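Can a robot help at home?

Peeling a banana is easy for you. You hold it, you pull the peel, and you eat. For a robot, this is a very hard job. A banana is soft. If the robot presses too strong, it makes mush. If it presses too little, the banana falls down.

At the Pluseo workshop in Plarnau, people teach robots to do small kitchen jobs. One robot may need to try the same job 500 times before it learns it. A child of 4 or 5 can learn it in one morning!

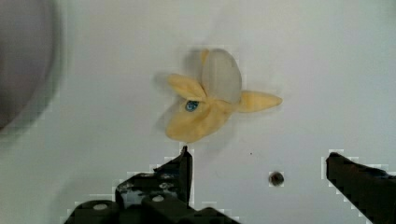
A peeled banana and the two black fingers of a robot. Can you find the blue sticker?

You have five fingers on each hand, and your skin feels everything. Many robots have only 2 fingers, and they feel very little. They must look with a camera and guess.

So, can robots do our chores now? Some of them, yes. A robot can vacuum a flat floor, and in a big shop it can carry boxes all night. But to fold a shirt, or to clear the table after breakfast, it is still slow and it makes mistakes. For now, you must still help with the dishes.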